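Getting a Poem Ready for a Competition: My Kitchen Table Tips

I've been sending poems off to competitions from my kitchen table for years now, and I judged a small one last September (the Harahap, run out of our library's back office), so I have seen the pile from both sides. Most of what I've learned has more to do with scissors, folders and a decent lamp than with inspiration. Take what you like.

Print it big, then print it small

I print the first draft in 18 point and tape it to the fridge door. I read it while the kettle boils, while the pasta boils, while I'm supposed to be looking for the mustard. Anything that still bugs me after a few days gets a pencil mark. Then I print it again at normal size, and I always find the line breaks look different! A line that seemed brave at 18 point can look like a typo at 12.

Cut it up

Old trick, and my friend Malou Nørgaard swears she taught it to me. Snip the poem into stanzas with kitchen scissors and move them around on the table. Use a baking sheet if you have a cat or a drafty window. Put a fridge magnet on each piece once you like the order, and copy it down before supper.

My poem "Cludmont" lost its whole first stanza this way. I kept it in an envelope for a year in case I missed it. Nope.

Read it to the timer

If the prize has a reading at the end, they'll give you a slot, and it will be shorter than you think. Set the oven timer for two minutes and read out loud, standing up, title and all. If you're still going when it beeps, you need a shorter poem or a shorter introduction. (It's usually the introduction.)

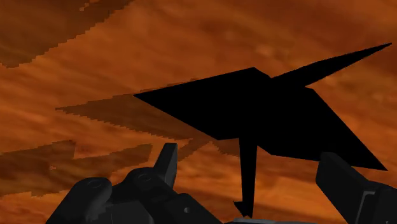 Keep a log on the inside of a cupboard

Spreadsheets are fine, I just never open mine. I have a sheet of paper taped inside the cupboard where the coffee lives, with columns for the poem, where it went, the closing month and what came back. I see it every morning at 6:30 whether I want to or not. When a poem is out somewhere, it gets a sticky dot, so I don't send it to two places that both say no to that.

Check the rules with a ruler

Ostik wants 40 lines or fewer and counts the blank ones. Nevton doesn't count the blank ones but does count the epigraph. I lay a ruler under each line and tick as I go. Danang Osman, who sorted entries with me, had to set aside a really lovely poem for having the writer's name in the footer, and he was cross about it all afternoon. Check the footer. Check the file name too.

Coffee rings

Blot right away with a paper towel, don't rub, and then print a fresh copy anyway. I used to flatten wrinkled pages under the cast-iron skillet with a clean dish towel in between, and it does work for an old notebook page you want to keep — just make sure the skillet is dry.

Make the judges' sheet you'd want

If you end up judging, you'll want a notebook per round. I read 155 poems that month and would have been lost without mine. I wrote one phrase from each poem, no scores, and on the second read I went back to the phrases that I could still hear. Larasati Wijaya uses index cards and a recipe box with the tabs turned around, which is prettier than my system and probably better. Stop after an hour and go wash something. Poems read at the end of a long sitting don't get a fair shake, so I put those on top of the next day's stack.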